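플라스틱 밀폐용기 뚜껑과 그릇의 냄새·얼룩 관리

인쇄하기 | 이메일로 보내기
공유 74 댓글 2

2019년 6월 8일

폴리프로필렌(PP) 용기는 가볍고 잘 깨지지 않지만 표면에 기름이 남기 쉽다. 김치, 카레, 토마토소스처럼 색소가 기름에 녹는 음식은 세제로 한 번 닦아서는 색이 빠지지 않는다. 이 글에서는 세척 순서, 뚜껑 관리, 건조, 보관, 교체 시점을 차례로 다룬다. 유리와 스테인리스 용기는 다루지 않는다.

1. 세척 전 확인

용기 바닥의 재질 표시를 먼저 읽는다. PP는 대체로 뜨거운 물에 견디고, PS와 PET는 열에 약해 변형되기 쉽다. 표시가 지워졌거나 없으면 미지근한 물만 쓴다. 식기세척기 사용 여부는 본체와 뚜껑이 서로 다를 수 있으므로 따로 확인한다. 뚜껑은 대개 본체보다 무른 재질이며, 아래 칸 열선 가까이에 넣으면 휘어서 다시 맞지 않는다.

2. 기름기 제거

남은 음식을 고무 주걱으로 긁어내고 키친타월로 기름을 닦는다. 그다음 40도 정도의 물에 중성세제를 풀어 부드러운 스펀지로 문지른다. 처음부터 찬물로 헹구면 기름이 굳어 표면에 얇게 퍼진다. 철수세미와 연마제가 든 세제는 쓰지 않는다. 흠집이 생기면 그 안에 색소가 끼고, 이후에는 어떤 방법으로도 잘 빠지지 않는다.
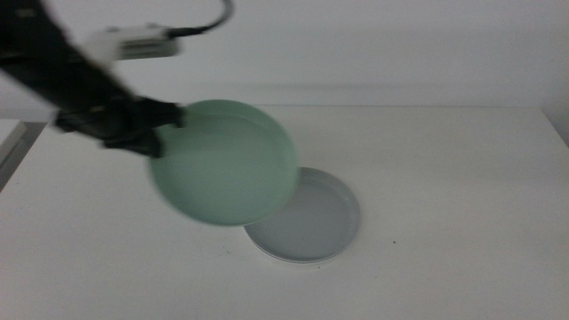 Charito Ignacio는 댓글에서 베이킹소다를 가루째 문지르는 것도 연마에 해당하느냐고 물었다. 약하게나마 해당한다. 가루를 직접 문지르지 말고 물 500ml에 한 큰술을 풀어 담가 두는 편이 낫다. 광택이 있는 표면이라면 특히 그렇다.

3. 냄새 제거

냄새의 원인은 대부분 본체보다 뚜껑에 있다. 패킹이 분리되는 제품은 이쑤시개 대신 끝이 둥근 나무 꼬치로 들어 올려 뺀다. 뾰족한 도구는 실리콘을 찢는다. 빼낸 패킹과 홈은 칫솔로 따로 닦는다.

그래도 냄새가 남으면 다음 중 한 가지를 쓴다.

- 베이킹소다 용액에 하룻밤 담근다.
- 식초와 물을 1 대 4로 섞어 30분 담근 뒤 충분히 헹군다.
- 쌀뜨물을 채워 두세 시간 둔다. 효과는 약하지만 재질에 부담이 없다.

식초와 염소계 표백제를 같이 쓰면 유독 가스가 발생한다. 시간 차를 두더라도 같은 날 같은 개수대에서 번갈아 쓰지 않는다.

4. 색 얼룩

카레의 노란색은 강황의 색소이고 자외선에 분해된다. 깨끗이 씻은 용기를 창가에 두면 옅어진다. 맑은 날 기준으로 하루에서 이틀이 걸리고, 흐린 3월에는 72시간을 두어도 남는 경우가 있었다. 고춧가루 색소도 같은 방법으로 옅어지지만 속도가 느리다. 일주일 이상 계속 내놓으면 플라스틱 자체가 누렇게 변할 수 있으니 색이 빠지면 바로 들여놓는다.

산소계 표백제를 쓸 때는 제품에 적힌 농도를 지킨다. 진하게 탄다고 빨리 빠지지 않는다.

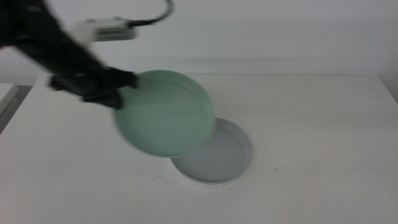 햇볕에 내놓기 전에 식용유를 한 방울 발라 문질러 두면 더 빨리 빠진다는 것이 Detlef Ehlers의 의견이다. 색소가 기름에 녹으므로 원리상 맞는 방법이다. 단, 기름을 바른 채로 볕에 두지 말고 키친타월로 닦아 낸 다음 세제로 씻어서 내놓는다.

5. 건조

뚜껑은 눕히지 않고 세워서 말린다. 평평하게 엎어 두면 테두리 안쪽에 물이 고이고 곰팡이가 생긴다. 접시꽂이가 없으면 냄비 뚜껑 정리대를 쓰면 된다. 패킹은 분리한 상태로 완전히 말린 뒤 끼운다. 행주로 닦아 바로 닫는 습관은 냄새가 다시 나는 가장 흔한 원인이다.

바닥에 동심원 모양의 골이 있는 그릇은 골을 따라 둥글게 닦는다. 가로로 문지르면 스펀지가 골을 건너뛴다. 물기도 골에 오래 남으므로 엎어 둘 때 한쪽을 조금 들어 공기가 통하게 한다.
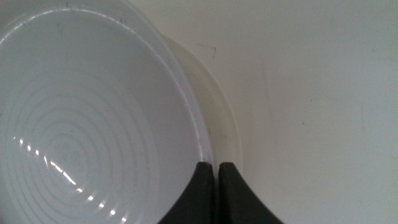 6. 보관

본체는 크기순으로 겹치고 뚜껑은 따로 세워 둔다. 뚜껑을 닫은 채 보관하면 안쪽 공기가 갇혀 남은 냄새가 밴다. 겹친 그릇이 빠지지 않을 때는 비틀지 말고 바깥쪽 그릇을 따뜻한 물에 잠시 담근다. 사이에 종이를 한 장씩 끼우면 흠집이 줄어든다.

같은 지름의 뚜껑이라도 제조사가 다르면 턱의 높이가 달라 밀폐되지 않는다. 뚜껑 손잡이나 옆면에 유성펜으로 본체와 같은 번호를 적어 두면 찾기 쉽다. 음식이 닿는 면에는 적지 않는다.

7. 교체 시점

- 손톱이 걸릴 정도의 흠집이 있을 때
- 표면이 끈적이고 씻어도 그대로일 때
- 물을 담아 뒤집었을 때 새는 경우. 패킹만 교체할 수 있는지 먼저 알아본다.
- 금이 갔거나 가장자리가 하얗게 일어났을 때

버릴 때는 패킹을 떼어 내고 배출한다. 재질별 배출 기준은 지역마다 다르므로 거주지의 안내를 따른다.

글: A-yeong Baek

이 사이트는 이용 환경 개선을 위해 쿠키를 사용합니다. 계속 이용하면 쿠키 사용에 동의한 것으로 간주합니다.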